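The Desk at the End of the Hall
Inese Sepp on tablecloths, purple towels and why she finally bought a clock she can read from across the room 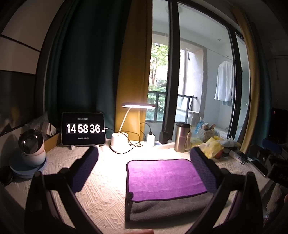
Inese Sepp works from a desk she dresses like a dinner table, and she'd like more people to try it. The cloth went on in January, when the bare top was so cold against her wrists that she was typing in gloves. She has washed it every other week ever since.

"I grew up with a cloth on every flat surface in the house," she says. "My grandmother had one on the radio! So a naked desk always looked unfinished to me, like someone was about to move out."

Hers is cream-white with a raised pattern of zigzags and triangles. It cost her 43 dollars at a church sale, which she admits was too much, and she'd pay it again. Crumbs catch in the ridges, though, and that is where the microfiber towel comes in. She folds it flat, purple side up, and wipes toward herself in long strokes before she sits down. The gray side she saves for the lamp and the tablet.

"Dry towel, always dry," she says. "If you wet it you just push the mess down into the zigzags, and then you're in there with a toothbrush."

We talked for most of an afternoon, and she got up four times to show me something. The tablet is an old one that had gone too slow for anything else, so now it stands on its gray stand all day showing the time in huge white flip-clock numbers. She loves it. "My phone used to be my clock, and I'd pick it up to see the time and put it down half an hour later without knowing what time it was. Now I just look up."

Lighting took her longer. She tried a ceiling fixture, then a floor lamp borrowed from her neighbor Noel Agbayani (he wants it back, she says, and he'll get it), and ended up with a white desk lamp with a curved arm and a flat head that she can pull down low over her work. The glass globe on the pink and white base is for evenings. She keeps it on a pale blue plate that lost its matching cup years ago.

And the cables? She laughs. "The cables are next. I have been saying that for a long time." They run black and tangled from the lamp over to the power adapter, and she has bought clips for them twice and lost the clips twice.

What she's proudest of is the white woven basket. Anything that lands on the desk and doesn't belong there goes in, brush included, and she empties it when it gets hard to find the brush. It's the one rule she keeps without trying. The travel mug stays out, and so does fruit.

"I want an orange where I can see it," she says. "In the kitchen I forget I own it."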